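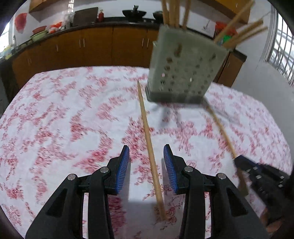
Second pair of grippers, and a question about thin stuff

fuvlow
Hi all, back with an update on the hand-held grippers I've been building at the kitchen table since May (my family has been very patient with me, and with the screws in the carpet). The left and right tools are both together now, and I've moved on from blocks and sponges to chopsticks, one at a time, into the gray holder with all the holes in it. It's such a good test! A chopstick is light, it rolls, and it lies so flat on the cloth that the pads have to come in really low to get under the curve of it. I'm running blue ribbed pads, and my trouble is that when the stick lies along the ribs it likes to settle into a groove and then twist as I lift. Out of 32 tries last night I dropped 17, nearly all of them on the way up. Has anybody found a pad they love for this?

Semeniuk
Oh, I do enjoy these updates. I'd turn the ribs before I changed anything else. If they run across the stick you get lots of little contact lines and it has nowhere to settle. I printed mine the wrong way for a whole winter and blamed the springs. Also check your pivot screws, because a quarter turn too loose on one side lets the pad lean, and then you're pinching with an edge.

dronosetti
I'll disagree with my friend above, gently. Ribs are lovely for a sponge or a sock and I don't think they belong anywhere near a chopstick. Smooth silicone, a bit soft, 2 mm thick, glued flat. I went through every pattern I could draw and ended up back at plain.

Semeniuk
Plain silicone on a kitchen table, though? Mine picked up every crumb and bit of lint in the house and was slick as soap within the hour. You must keep a much cleaner table than I do.

dronosetti
I wipe them with a damp cloth between runs, it takes no time at all. But fair enough, yes, they do get grubby.

Yaqin Mao
Hello fuvlow, very happy to see chopsticks on the board! I would look at the tablecloth too. A cloth gives a little and slides, so when the jaws close they can drag it along and bunch it under the stick. Try clipping it tight at the table edge, or put a thin place mat underneath. And pick up nearer the middle of the stick if you can, the thick end is heavier than people expect and it will swing down on you.

fuvlow
Yaqin, I hadn't thought about the cloth one bit, thank you. I've been grabbing close to the thick end too, so that's two things to fix before I print anything. Semeniuk, I'll do a set with the ribs turned and dronosetti, I have a scrap of silicone somewhere, so you'll both get your turn.

Hendel
Please post the pad files when you've got them, both ways round. My jaws are a bit narrower than yours but I can trim to fit.

Contact | Copyright the posters | Back to top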